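Pallard Kraft Table Cover and Grid Tape Set

Brown kraft paper on a roll, blue masking tape to go with it, and a sheet of instructions you will lose by the second day. Sold by Folau.

Every workroom has one good table, and every good table ends its life covered in glue rings, knife scratches and one mysterious stain that three people deny making. The Pallard set puts a layer of cheap paper between the table and all of you. When the paper looks worse than you can stand, you roll it up and put down a fresh piece.

The tape is for the grid. Two long lines down the length of the table, cross lines at whatever spacing suits you, and you have a surface where things have addresses. We have used ours for sorting cups, laying out seed packets, and settling an argument over who had more of the table. Blue shows up well on brown, even for those of us who keep putting off the eye doctor. 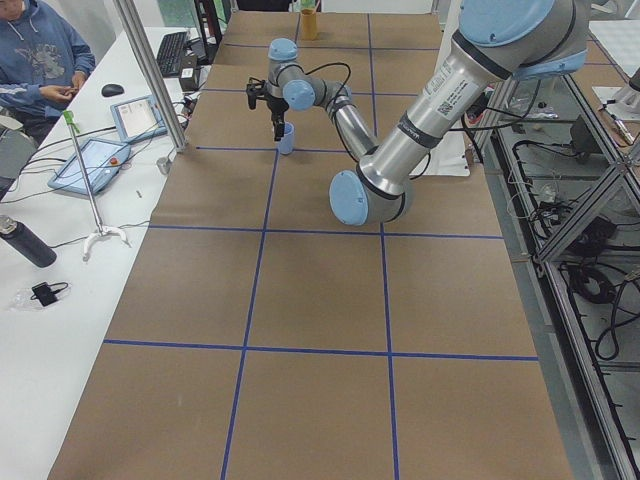 Kraft paper wrinkles. We could sell you something that doesn't, at 4 times the price, and you would be afraid to put a cup on it. Pull the paper snug, tape down the long sides first, and smooth from the middle out. A few creases will stay. They do no harm to anything except your pride, and light cups and small jars stand up on it perfectly well.

Measure before you tape. The cells don't have to match, but if you start from one end and trust your eye, the last row will tell on you. A yardstick and a pencil are enough. Masking tape can be lifted and laid again if you catch the mistake early - leave it until May and it will take some paper with it.

What's in the set
Kraft paper, one roll, 25 yards
Blue masking tape, 3 rolls
Instruction sheet, see above

What isn't
Scissors, a yardstick, patience

Good to know
The paper is not waterproof. It will forgive a drip and it will not forgive a pitcher. Keep it away from candles and hot pans. Used paper makes decent wrapping if your family has low standards.

Refills
Paper and tape are sold separately under the Parkutard name, same stuff, plainer box. Schools and workshops that go through it by the mile can order the De Bruijn bulk roll, 1,000 feet, which is heavy. Bring a friend and a cart.

Page updated Nov 20, 2022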